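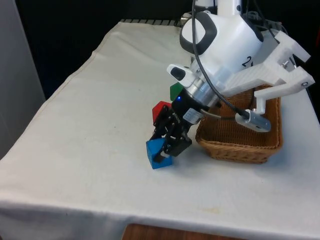
Catalog > Table Linens > Rectangular > Item 3203

Lerkitz Heavy Cotton Table Cover, Off-White

The Lerkitz is a plain woven cotton cover for banquet and folding tables. It is sold by Odell to caterers, churches and rental shops, and single covers can be ordered too. The cloth is cut to hang over the sides of the table and is hemmed on all four edges with a double row of stitching.

Cotton of this weight creases when it is folded for storage. Iron it slightly damp on a hot setting, or put it on the table the night before and most of the fold lines will relax. Wash in warm water before first use. Do not bleach, as the off-white will turn patchy. Treat oil and mustard with dish soap before washing.

Details
Fabric: 100% cotton
Thread count: 400
Shrinkage after first wash: up to 4%
Pack sizes: single or pack of 5
Item number: 3203

Orders for a full pack ship from the Nazari warehouse. Single covers ship from the store and can be picked up at the counter. Returns are accepted on unwashed covers only. For custom lengths, write to Farzad Bakhtiari in the sewing room with the length, width and height of your table.

Related items
Inance Cotton Napkins, Off-White
Lerkitz Round Table Cover
Odell Table Skirt Clips
Nazari Felt Table Pad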